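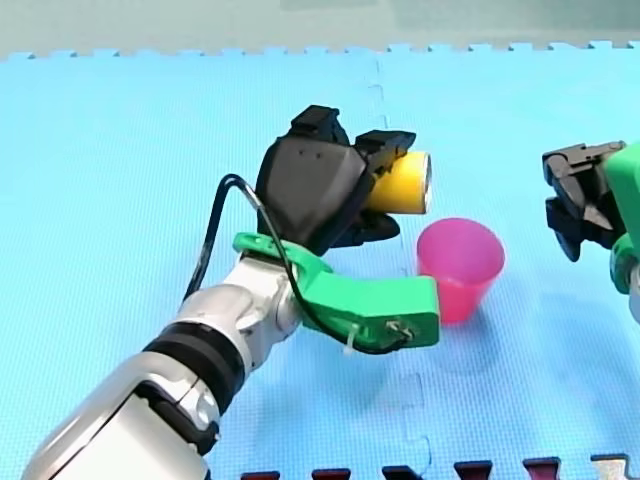
Speakers & Panels > Fees, Contracts, Awkward Emails

Thread: organizer wants full slides AND script 3 weeks out, normal?

mapleandgrit
ok need a sanity check fast, have to answer them by 5 pm. Got booked for the closing talk at the Fornberg nursing leadership day in September. 40 min plus questions. Fee is 2,000, travel on top, fine, happy. Contact is Pascal Hellwig, who's been nice so far.

Now he sends a "speaker pack" and in it: final slides AND a full written script three weeks before. Word for word. I don't write scripts. I talk from a card with maybe nine words on it. Also they want to record and "retain the recording for educational use" no end date.

Do I push back or just write the thing? Never had this from anybody.

dunlap_talks
Slides three weeks out is normal. Script isn't. I've been asked for one twice in a long time of doing this, both times medical, both times it was for the captioner and the sign language interpreters. They don't want to approve your jokes. They want to know how to spell the drug names.

Ask what it's for before you get mad.

mapleandgrit
not mad! ok slightly mad

Hollis Q
Push back. Hard. You hand over a script, you've handed over the talk. Then it's on their website as a "summary" and the next three bookers read it and think they've already had you. Happened to me with a company day, I found my whole opener in their newsletter. No name on it.

dunlap_talks
That's a contract problem though, not a script problem. One line in the agreement and it's covered.

Hollis Q
sure and how many newletter editors have read the agreement

tenminutetess
Jumping in from the interpreter side, I book them for a community college. A script helps SO much, but so does an outline plus a word list. Nobody on our end reads the whole script, there's no time, they get it the night before usually. If you send a page with the running order, any names, any abbreviations, any poem or quote you plan to read out loud, that's most of what they need. Quotes especially! People read a poem at normal poem speed and the interpreters are dying up there.

Also tell them if you do a bit with audience shouting things out. Please.

mapleandgrit
I do a bit with audience shouting things out lol. noted

quietfloor
Different worry. 2,000 for a closing keynote that gets recorded and kept forever? What size is the room? Recording should be its own line. I charge separate for it, or I limit it to twelve months, members only, no clips.

mapleandgrit
379 registered last year per Pascal, they're hoping for more. And the other day was a smaller thing I did for Brinkmann, 3,000, no recording, no script, half hour, out the door. So yeah I may have underquoted this one.

quietfloor
you did. sorry

Hollis Q
yep

dunlap_talks
Disagree with both. Nurses' association day is not a Brinkmann sales kickoff. Different money. And closing slot in front of 379 people who all work somewhere that runs trainings, that's a decent afternoon. I wouldn't reopen the fee now, you agreed to it. You CAN reopen the recording, it wasn't in the first email. Was it?

mapleandgrit
just checked. It was not. First email says "session may be photographed." Nothing on video.

dunlap_talks
There you go then.

quietfloor
"exposure" in a nicer coat, Dunlap

dunlap_talks
It's paid. Exposure is when it's not paid.

quietfloor
It's paid for the talk. The recording is a second product and they're getting it for nothing. If they show it to next year's intake and the year after, that's the talk delivered three times. I've had a booking fall through over exactly that, they said oh we'll just show the video from Grutumia. Cost me the whole fee.

tenminutetess
this is why I like being on the booking side, you people are stressful

rowan_b
Long post sorry, typing on my lunch. I've done the reply to this kind of email enough times that I've got an order for it. Steal whatever.

1. Answer same day, even if it's two lines. "Got the pack, thanks, two questions, full reply tomorrow." Buys you a night and they stop chasing.

2. Ask what the script is for. Just that. No objection yet. Half the time it's a leftover from a form somebody wrote for a different event and your contact has no idea why it's in there either.

3. Offer the swap in the same email. One page outline, word list, anything read aloud in full, sent when they want it. Slides on their date. Say "I speak from notes so a script wouldn't match what I say on the day." True, and it makes the script useless to them, so they drop it. 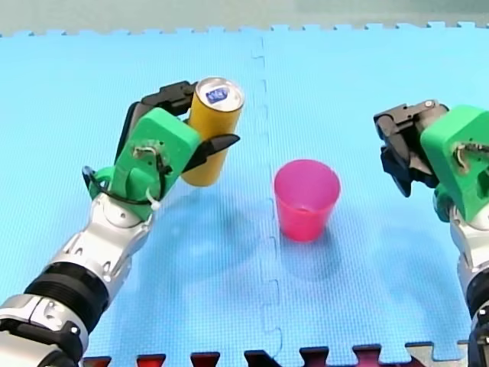

4. Recording goes in a separate paragraph or a separate email. If you mix it with the script question they'll answer the easy one and skip this. Twelve months, internal or members only, no clips without asking, you get a copy. The copy matters, you need footage.

5. Get it put in the agreement. Not "great, sounds good!" in a reply. In the document. Dated, both names.

6. Q&A. Ask if it's recorded too. I always say cut before questions. People in a health crowd will tell you things about patients or about their boss that shouldn't be on a video, and I'm not the one who should be editing that.

7. Ask for the room plan while you're at it. Nothing to do with any of this, they're just in a helpful mood by then.

Ok back to work

mapleandgrit
rowan this is gold, number 6 hadn't even crossed my mind. My talk is on coming back after burnout, people cry in the questions. Every time. Absolutely not on camera

Hollis Q
3 is good. I still wouldn't send an outline with the opener in it. Put "opening story, 4 min" and leave it there.

tenminutetess
that's fine for us as long as there aren't weird names in the story

Hollis Q
there's a dog called Agamemnon

tenminutetess
then write AGAMEMNON on the word list Hollis!!

quietfloor
Adding to rowan's 4. Say what happens if they want it for longer. I put a number in so there's no second negotiation. Mine's 566 per extra year, odd number on purpose, reads like I worked it out. They mostly don't take it. One did.

dunlap_talks
Did you work it out

quietfloor
no comment

rowan_b
ha. I'd go with a percentage of the fee, but same idea.

dunlap_talks
I wouldn't put any number in for a first booking with an association. Twelve months, then they can ask. You start listing prices for year two and it looks like you're billing them for parking. My opinion, Quiet will differ.

quietfloor
Quiet differs

lenny_from_av
AV guy. The recording clause is usually in there for us, not them. Projection to the overflow room, backup copy for the live stream. Ask if it's stream or archive. If it's only overflow you can say yes to the camera and no to keeping the file. They're seperate things and the pack will lump them together every time.

Also send your slides 16:9. Also don't bring a new version on a stick at 8:50 am. I will smile and I will hate you.

mapleandgrit
what if the new version is better

lenny_from_av
it's never better

Hollis Q
Same goes for the clicker. Bring your own, I use a Lovix, had it for years, and the house one always has dead batteries or somebody's taken it home.

lenny_from_av
please hand me the dongle BEFORE you're on stage then. Not during your intro

mapleandgrit
ok sent. Two emails like rowan said. First one: what's the script for, I speak from notes, offering outline + word list + the one quote I read in full. Second one: recording, twelve months, members only, no clips, no Q&A, copy to me. Left the extra year number out for now. Did not reopen the fee. It hurt a bit

quietfloor
next time

mapleandgrit
next time

mapleandgrit
update already!! Pascal wrote back inside the hour. Script is for the captioner, so dunlap called it, and outline is fine. He says the script line comes from the pack for the panel people, who apparently read their statements out. Q&A no problem, he'd prefer that too.

Recording he has to ask. Their training office wants it "available going forward". Whatever that means

rowan_b
Means forever. Hold at twelve.

dunlap_talks
Hold at twelve, but offer to look at it again after a year. Costs you nothing and he's got something to take back upstairs.

Hollis Q
or say no recording at all and see how fast twelve months starts sounding great

dunlap_talks
That's how you don't get asked back.

Hollis Q
I get asked back plenty

tenminutetess
Would not do that to a contact who answered inside the hour. Those are rare, be nice to him.

mapleandgrit
Going with hold at twelve and be nice. Will report when the training office answers. Meanwhile does anybody have a word list they'd share, just for the format? Mine's going to be mostly unit abbreviations and I don't know if they want them spelled out or how I say them

tenminutetess
Both. Two columns, how it's written, how you say it. I'll dig out a blank one tonight, dm me your email

lenny_from_av
and put the video cues on it if you've got any. With sound yes/no. Everybody forgets sound yes/no

mapleandgrit
no video. just me and the card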